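Trerken-users mailing list archive
List: cell-practice
Subject: Re: Floor tape, rope, and what we mean by "attended"
Date: October 2020

On the earlier thread, a member of the Amini integration group wrote:

> I've read the draft of section 2 three times and I still can't tell who
> it applies to. It says a robot is "attended" when a trained person is
> "present and aware." Present where? In the room? In the building? At
> Lirkham we have people who are present all day and aware until lunch.
>
> Also, the draft treats tape on the floor and a rope on posts as the same
> kind of boundary. They aren't. People walk over tape. People walk around
> rope. I'd like the wording split before we vote, and I'd like somebody to
> say what happens when the person doing the work is inside the line.

Fair on all counts, including the part about lunch. I wrote most of section 2 in August, in a hot office, and it shows.

Let me start with the last question, because it is the one the draft ducks. Most written rules for shared spaces are built on a pleasant picture in which the robot is on one side and the people are on the other, holding clipboards. Anyone who has spent a morning at a demo bench knows that hands go where the gripper is. Things have to be held, bagged, turned over and put back.
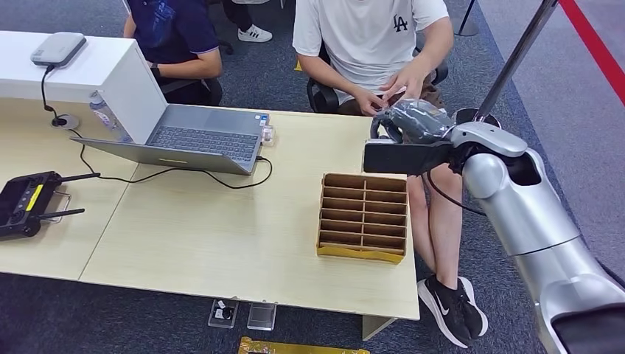 Hands at the gripper, tray below, laptop open on the table.

So the rule has to cover close work as the normal case. My proposed text for 2.1:

An arm is attended when one named person has the stop within reach, has a clear view of the gripper, and has no other job at that moment. If that person picks up a second job, the arm is unattended and goes to hold.

"No other job" will annoy people. It annoyed me while I was typing it. But the usual failure is that the person with the stop is also the person fixing the laptop, answering a visitor and looking for the tape measure. I have been that person. I had the stop in my back pocket and was sitting on it, which I suppose counts as within reach.

For 2.2, hands near the gripper, I'd go with this:

Before anyone puts a hand inside the reach of the fingers, the person with the stop says "hold" out loud and waits for the other one to say it back. Same again with "clear" before motion starts. Nods don't count. Thumbs up don't count either, for reasons that should be obvious when the subject is fingers.

The Voslow people asked whether a speed limit would do the job instead. I don't think it does by itself. Slow is good and we should keep the limit, but a slow gripper closing on a plastic bag still has hold of the bag, and the person holding the other end tends to pull. People also get friendly with a machine that moves slowly.
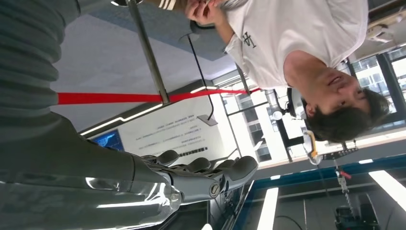

They lean in, they smile at it, they turn to talk to whoever is behind them, and after an hour the thing has become furniture. A rule that relies on everyone staying nervous is a poor rule. The spoken hold works on a relaxed person as well as on a scared one, and it costs one breath.

Now the tape. I agree that we should split it, and here is my attempt at 2.3:

A rope or belt barrier is for visitors. It means stop, and nobody crosses it without being asked in. Floor tape is for the people working. It marks where something goes or where feet should stay out of during motion, and the sheet at the bench has to say which.

That last bit matters more than it sounds. We use one color for everything. I have seen the same roll used for the keep-out zone, the spot for the cart, and a trip hazard, all within two steps of each other, and the only person who could read the floor was the one who had laid it. Chairs are the other problem. A chair on casters respects no line at all, and the draft doesn't mention chairs once.

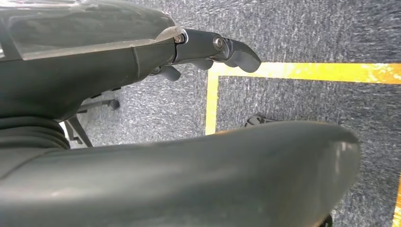

Taped corner on the carpet, with a chair base nearby.

I'd add to 2.3 that chairs inside the arm's reach get parked before motion unless the task needs someone seated. I'd also add that worn tape is replaced before the next session. Scuffed tape still looks like tape to us. To a newcomer it looks like something left over from the last event, and they will step on it with a clear conscience.

Things I left out on purpose. I did not put in a required distance in inches, as we would spend until spring arguing over where on the arm to measure from. I did not touch the paperwork in section 4. And I did not add a training test, although the Lirkham group wants one. If they would like to draft it, the list will be grateful and I will be first to fail it.

One open point: should "hold" mean motors off or just no motion? I lean toward no motion for handing things over and motors off for anything involving tools, but I could be talked out of it. Please reply on the list and trim your quotes. The last thread reached me with the whole draft attached to the bottom of every message, including one that said only "agreed."

--
cell-practice list, section 2 editor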